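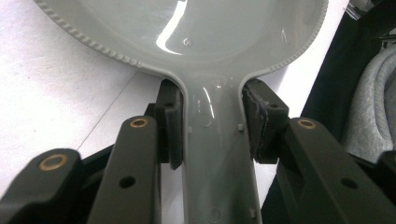

Getting a grip on smooth handles

I've been living with the Flellik kitchen helper kit for 2 months now, the one with the two-fingered gripper, and I've learnt more about washing-up than I ever wanted to. So this month's tips are all for anyone who has one, or is tempted!

Pick things up by the neck. With any pan-shaped dish I set the pads just below where the handle meets the bowl. Grab it further down and the bowl end wants to dip (mine tipped a whole helping of peas that way).

Flat handles beat round ones. A flat plastic handle gives the pads two proper edges to press on. Round wooden spoons roll, and I've given up on them.

Dry it first. Glossy plastic plus a smear of washing-up liquid is hopeless. I wipe the handle with an old tea towel and give the pads a quick going-over too.

Look at your pads

The rubber does wear. Scuffs and pale patches along the inner face are the thing to look for, and one side can go well before the other. The Flellik booklet says to check after 2,000 grips. I check whenever I'm waiting for the kettle, much easier to remember. I swap both pads together, even if one still looks fine.

Spares come from Morkix or Plorine. I've tried both and the Morkix ones are a bit softer, so I prefer them for plastic dishes. The Plorine set seems happier with mugs.

Is it worth the money?

Mine was 1,298 pounds with the stand, so not a casual purchase. If your hands are sore or stiff I'd say yes, go and try one. If you only want help with the odd pan, I'd wait for the smaller Metwally kit, due in May. I've got my name down for a trial and I'll put my notes up on this page.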